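The drawer situation, finally dealt with

I have been putting off sorting out the little stuff since May. You know the little stuff I mean, the bits that are too small for a shelf and too useful for the bin, so they live in a heap on the end of the table until somebody wants to eat there.

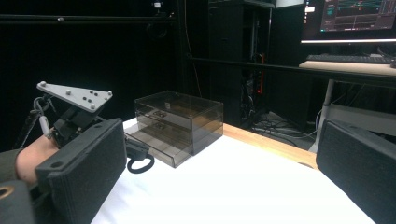

My heap had reached the stage where I was buying things I already owned. Safety pins, mostly. Also picture hooks, which I was convinced we'd run out of, and then I found a whole packet inside a mug. So last month I gave up an evening to it, put a big pot of tea on and tipped the lot out onto an old sheet on the bedroom floor. The sheet was the best idea I had all night, as you can just gather up the corners when you've had enough and go to bed. I did this twice!

I'd been looking at small drawers for ages. My friend Elisa Greco swears by old biscuit tins and has done for years, and I did try, but I can't be doing with lids. If I have to take a lid off something I will put the thing down next to it instead, and then we're back to a heap. Drawers I can manage. And I wanted see-through ones if I could get them, or nearly see-through anyway, so that I'd have a fighting chance of remembering what went where.

The one I've ended up with is a smoky, tinted acrylic box with two drawers, one above the other. I did wonder about completely clear, but I know what my drawers look like inside after a fortnight, and the tint is kinder. You can make out that there's something in there without having to look at every last bit of it. It's small enough to sit on the table without taking over, and I like it far more than I expected to like a storage box.

Deciding what went in took much longer than choosing it. My first go was very grand. Top drawer for sewing, bottom drawer for stationery, everything in its own paper twist with the name on. It lasted until I needed a drawing pin and couldn't decide whether I'd filed it as sewing (pin) or stationery (drawing). So I started again and did it by how often I reach for things. The top one has what I use most days: small scissors, the good tweezers, a pencil stub, stamps, hair grips. The bottom one gets the things I want once a month and can never find, like the spare key for the bike lock and the tiny screwdriver for my glasses.

Buttons were a whole separate drama. My gran's button jar came to me when we moved to Cerkdale and I have never once thrown a button out of it. I did count them, one rainy afternoon, and there are 438. They are not going in any drawer. They are staying in the jar on the windowsill where they look lovely, and I kept back 23 plain shirt ones for the bottom drawer as those are the only ones I ever sew on.

If you're thinking of doing the same, do measure the things you want to put in before you buy. I didn't, and my long scissors are still homeless. I'd also say leave a bit of room in each drawer, which I know sounds a waste, but a full one jams and then you stop bothering to close it.

Next up is the cupboard under the stairs, and I'm already making excuses. Has anyone got a good way of keeping batteries? Mine are in a sock at the moment.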